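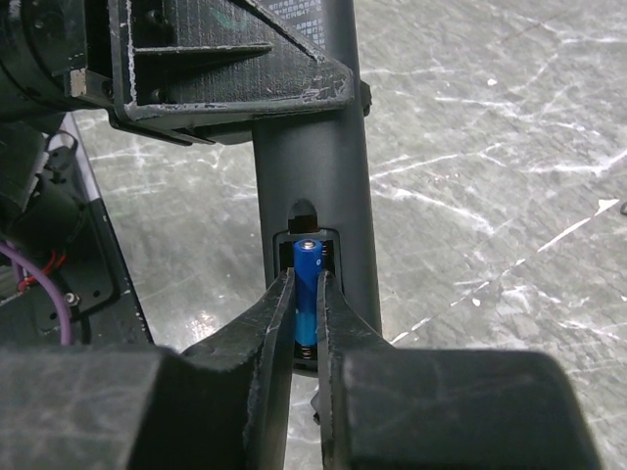 Ristić
Research engineer, manipulation group, Saltirar Lab, Lernville

Speaker notes, afternoon session. Slide numbers left out because I keep moving the slides.

OPENING
Leave the battery picture up while people find seats. Wait for the door to stop banging.

Say: everybody in this room has put a AA cell into something without looking. We have spent a good part of our working lives getting an arm to do it while looking very hard.

Point to the coiled spring contacts, then to the gap between the fingertips. Those are the two facts the talk rests on. The spring pushes, the fingers can slip, and the camera at the wrist gets a fine view of both and can't feel either.

WHY BATTERIES
Don't oversell. Last time I said "a key unsolved problem" and a man in the front row laughed out loud.

A cell is a cylinder, so flat fingers touch it along a thin line and it likes to roll. The compartment is recessed, so the fingers run out of room at the moment you want them most. And the last bit of the motion has to go against a spring, at an angle, which a position controller regards as a personal insult.

On the slide the compartment sits in an upright pole. Mention that upright is worse than flat on a table: gravity stops helping.

THE METHOD (slow down here)
We call it Pronix. It stands for nothing. Please stop writing to ask.

Two pieces. First, a policy trained on demonstrations, wrist view in, small motions out. It handles the approach and gets the cell to the mouth of the compartment. Second, a short push-and-tilt routine that takes over when the motion stalls. It leans the cell toward the spring, presses, then lets the other end swing in.

The handover is the research. Everything else we borrowed.

Explain the stall signal: commanded motion minus measured motion, smoothed over 5 control steps. Someone will ask whether we tried learning the threshold. We did. It learned to never hand over, and I respect its confidence.

DATA
598 demonstrations by teleoperation for training. A further 200 trials for evaluation, with start positions fixed before we trained anything. Say that last part clearly, it was asked at the November meeting and I mumbled.

Total tries logged during tuning: 876. These are not in the results. They are in my shoulders.

RESULTS
Show the plot, then be quiet for a moment and let them read the axes.

The policy alone does well right up to contact and then goes to pieces. The press routine alone is fine if a person sets the cell in place for it first, so it automates the part that was already easy. Together they beat either one on the evaluation trials. The paper has the table; don't read it aloud.

Failures, in the order I want to show them:
— Cell turns in the fingers during the press and pops out sideways. Most common by far.
— Early handover. The routine presses enthusiastically on the rim.
— Polarity. The system seats the cell neatly, the wrong way round. We score this as a failure. A reviewer asked us to score it as partial success, and I would like that reviewer to try it with their smoke alarm.

WHAT I'D CHANGE
Fingertips. Ours are flat plates and the edges wear. A shallow groove would hold a cylinder better, and then it would be worse at everything that isn't a cylinder. Have an opinion ready; I currently hold both.

Touch sensing. Yes, obviously. Say so before they do.

IF THERE'S TIME
Run the clip at normal speed. It is slow. Don't offer to speed it up, and don't talk over it.

QUESTIONS
Likely one: does it transfer to other cell sizes? We haven't tested that. Say exactly those words and stop.

Bring the adapter for the projector.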